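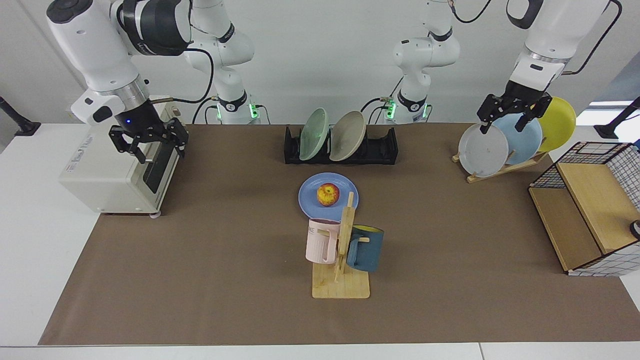
Toaster oven on the table, left-hand gripper closed on the top.

From: Natalie Parsons
To: Bradow Business Forum list
Date: Fri 12 December
Subject: Re: Flikunach plant – opening and jobs

Ryan,

Thanks for forwarding the notes from the opening. I read them twice and I still can't find the part where anyone commits to anything. Comments inline, sorry for the length.

Ryan Rowbotham wrote:
> For those who couldn't make it, the Flikunach packaging plant on
> the Cheetham road is now officially open. Neville Haslam cut the
> ribbon and spoke for the company. The plant will create 50 jobs
> and will buy from local suppliers wherever possible.

Will create by when? In August the same company told us 50 jobs at opening. Now it's open and the tense hasn't moved. I called the plant office on Tuesday and asked how many people were on the payroll. I got 13, and the woman I spoke to was careful to say that included the people on loan from the Lavel site, who go home when the second line is running. She couldn't tell me how many were on loan. I don't blame her for that, but somebody over there must know.

As for "wherever possible", I've been selling cartons and pallet wrap in this county long enough to have seen that phrase on a lot of letterhead. Has anyone on this list had a purchase order from them? I mean an order with a number on it. A site visit and a folder don't count. Reece, you quoted them for pallets back in the summer. Did you ever hear back?

> Mr. Haslam said the company chose Bradow for its skilled workforce
> and its excellent road links.

They chose Bradow for the property tax break. I have no quarrel with that, any company would take it. But the break runs 5 years and the lease on the building has an exit at year 2, and I'd like to hear someone explain how those two fit together. Chelsea Goodall asked exactly this at the county meeting and was told it was a commercial matter. If public money is going in, I don't see how it can be only a commercial matter.

> Visitors were given a tour of the molding hall and the first line,
> which is already in production.

In production of what, and for whom? I was on that tour. The line was running, I'll give them that. It was filling crates with plain white tubs, no labels, and when I asked who the customer was I was told it was a qualification run. Fine, everyone has to do those. A qualification run isn't a sale, though, and the notes make it sound like trucks are leaving every hour.

> All in all a very positive day for the area and I think the forum
> should send a letter of congratulations.

I'd hold off. I'm not against the plant – I would love to be wrong about all of this, and if they hire the people they said they'd hire I will sign the letter myself. But a letter from us gets quoted, and once it's in their brochure we can't very well ask awkward questions in the spring.

What I'd send is a short, polite note asking for the current headcount without the Lavel people, the date the second line starts, and the name of whoever handles local purchasing. Chelsea has offered to draft it. If Mr. Haslam answers, post the answer here in full, please, and not a summary.

Also, the coffee bill for the last breakfast meeting is still unpaid. Ryan, I think that one is with you.

Natalie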